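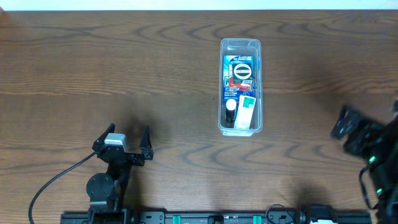

Fig. 4-1. Filled bin: blister pack, bottle with white cap, white box.

4 Filling, checking and emptying a bin

Revision of Jan 13, 2018. Replaces the loose sheet supplied with Emosora bins sold before June.

This section covers the clear Emosora bin in the standard size (inside length 300 mm, inside width 163 mm). The deep bin and the lidded bin are covered in the Dotosa shelf manual and are not filled in the same way. Section 3 must be finished before you start, including the fitting of the label strip.

4.1 Before you fill

1. Place the bin on a flat, level table. A wooden top is suitable. Do not use a cloth or a padded mat under the bin.

2. Turn the bin so that its long side runs away from you. In this section, "near end" means the short side closest to you and "far end" means the short side opposite.

3. Check the floor and the four corners for cracks. Hold the bin up to a light if the plastic is scratched. A cracked bin must be taken out of use.

4. Wipe the inside with a damp cloth and dry it. Do not use spirit-based cleaners.

5. Sort the goods by shape before any of them go in. The guide uses four groups:

Cards: blister packs and anything else hung on a flat backing.
Bottles: round containers with a screw or push-on cap.
Flat boxes: small cartons with one side much thinner than the others.
Tall boxes: cartons which stand higher than the bin wall.

Note: A carton that fits two groups is treated as a tall box.

4.2 Filling order

Work from the near end towards the far end. The order below suits one card, one bottle and one flat box, the most common mixed load.

1. Check that the bottle cap is fully closed. Turn screw caps until they stop. Press push-on caps with the thumb.

2. Stand the bottle upright against the near end, on the left. The cap must face upwards.

3. Stand the flat box beside the bottle, on the right. The box may lean slightly against the bin wall. It must not lean on the bottle.

4. Slide the card in behind both items, with the printed side towards you. The plastic bubble must not take the weight of another item.

5. Draw the card back until it holds the bottle and the box in place. A light touch is enough. If the backing bends, there is too much in the bin.

6. Leave the far end open. The spare room is needed when goods are lifted out, and it should not be filled with padding.

Caution: Do not lay a bottle on its side in a filled bin. A cap that is sound when upright can seep when the bottle is lying down, and the liquid will collect in the corners -- usually under the card, where it is slow to be noticed.

Note: Some cards have a hanging hole that catches on the rim of the bin. Turn the card the other way up if this happens. The print will read upside down, and this is acceptable for storage.

4.3 Checking the load

Look straight down into the bin. Every item should be visible without moving another. A small part of an item may be tucked behind a card as long as enough of it shows for it to be recognised. 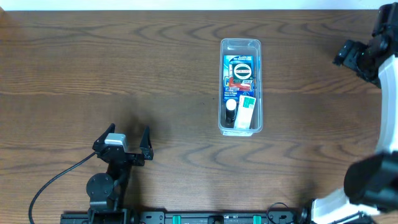 One user wrote to us that the filling order wastes the far end: her own bins are packed evenly from end to end, she has had no breakages, and she asked why a third of the bin should stand empty. An even spread is permitted for cards alone. With bottles it is not advised, as a bottle without a neighbour on each side tends to fall when the bin is pulled from a shelf.

After looking from above, carry out the pull test:

1. Take hold of the near end with one hand.

2. Pull the bin towards you by one hand's width, at the speed you would use at the shelf.

3. Stop. Look at the bottle. If it has moved away from the near end, repeat step 5 of 4.2.

4. Push the bin back by the same amount and look again.

A load which fails the pull test twice should be divided between two bins. Do not use tape or rubber bands to hold goods together, and do not wedge them with folded paper.

Weight: the standard bin must not be loaded beyond the figure moulded into its floor. On older bins this marking is faint. If it cannot be read, use the figure given in Section 2 for the Folotgate rail, and treat that as the upper limit for the bin as well.

4.4 Emptying

Empty the bin completely when the type of goods is to be changed, and at least once for every 11 fillings. Leave enough free table on both sides of the bin before you begin.

1. Lift out the card first. Hold it by the edges of the backing and raise it straight up.

2. Take out the flat box and place it on the table to the left of the bin.

3. Take out the bottle by the body. Do not lift it by the cap.

4. Set tall boxes, if there are any, to the right of the bin. They should stand upright.

5. Put other small packages on the same side as the tall boxes, close to them.

6. Look at the floor of the bin for crumbs, spilt powder or torn card. Remove them by hand. Do not knock the bin against the table edge. 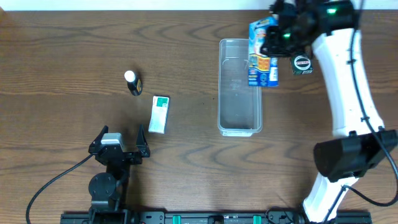 7. Check each item before it goes back. Look at the date on medicines and on anything sold as food, and set aside whatever has passed it. Crushed corners on a carton are not in themselves a reason for removal, but an open flap is.

8. Inspect the cap of every bottle again, as in 4.2. Bottles may lie on the table for a short time while the bin is being cleaned. They should be stood up as soon as there is room.

9. Refill the bin in the order given in 4.2. Tall boxes go in last, at the far end, and only if the shelf above leaves clear space over them. On a Wanyama rack with the shelves at the lowest setting they will not fit, and must be stored beside the bin.

Note: The label strip can stay on during cleaning. If it has lifted at one end, press it down from the middle outwards. Strips that have been pulled off will not stick a second time and should be replaced.

4.5 Faults

Bottle falls when the bin is moved. The card is too far from the near end, or the bottle is too narrow for its place. Move the card. If the fault remains, put the flat box on the other side of the bottle.

Card curls over the rim. The card is too tall for the standard bin. Use the deep bin.

Goods cannot be lifted out. The far end has been filled. Remove whatever stands there and slide the rest back before lifting.

Bin rocks on the table. Look under it for a dropped cap or a scrap of packing. If there is nothing, the floor of the bin has warped, normally after washing in water that was too hot. A warped bin cannot be put right and should not be used on the rail.

Bin turns cloudy. This is wear from dry wiping. It does not affect strength, though the check from above becomes harder and a label listing the contents should then be fixed to the near end.

Continue with Section 5, Placing the bin on the rail.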